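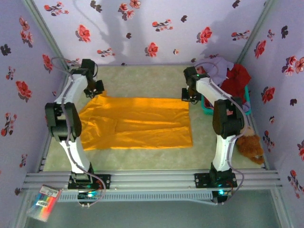
Red blossoms on lavender walls, orange cloth on the floor.

Call for participants: readers who have lost a husband, wife or partner

Fusta is looking for 13 people to read a grief workbook before we decide whether to publish it. We have doubts about it, and we would like to hear from people who are likely to have doubts too.

The manuscript came to us as Mirngate, a program of daily exercises for the first year after a death. Its author claims that a person who does one exercise a day will be "restored" by the end. We have published enough self-help at Fusta to be wary of that word. Gholamreza Sadeghi, who edits our health list, lost his wife while he was still in his thirties and was given 5 books of this type in the first month. He finished one. He would like the next one to be worth the paper.

What you would do

Read the manuscript at your own pace between June and September. Try the exercises you can stand, and skip the ones you can't. Keep short notes in the margins or on the sheets we mail you. Swearing is fine. At the end there is a one-hour phone call with Kourosh Hashemi, who is running the reading and had no part in buying the manuscript.

We will not ask you to score your mood from one to ten. We tried that on an earlier title and the numbers told us very little, except that people get tired of being asked.

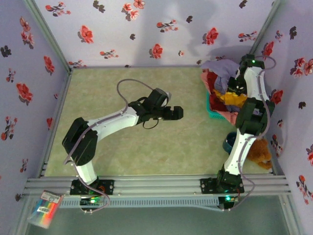
Twin arms in white and black, mounted on a gray rail.

Who we want

Adults whose partner died at least one year ago. Married or unmarried makes no difference, and neither does whether you have met someone new. We would especially like to hear from people who took up running, joined a gym or went on a lot of dates and found the sadness still there afterward — chapter three says exercise and company will fix most of it, and we want that claim tested hard.

Please don't apply if you sell coaching of any kind.

Pay

Each reader gets $300 in two parts: half when you start, half after the call. You keep the second half if you quit early and tell us why. A bad opinion of the book costs you nothing.

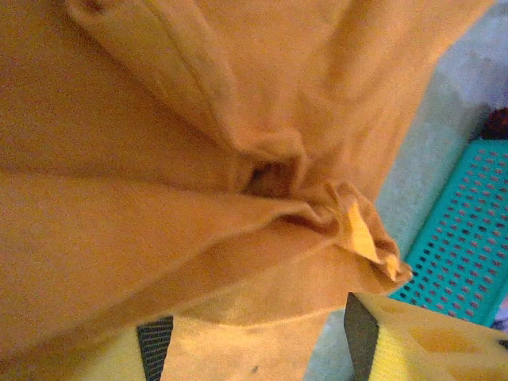 Is the reading a replacement for counseling?
It isn't, and we would distrust anyone who sold it that way. If you already see a counselor, keep going.

How to apply

Write to Kourosh Hashemi at Fusta, Salehi Building, Rutness. Half a page is plenty. Tell us when your partner died, which grief books you have read, if any, and what annoyed you about them. Letters must reach us by Friday, June 2, 2023. Everyone who writes will get a reply, including those we turn down.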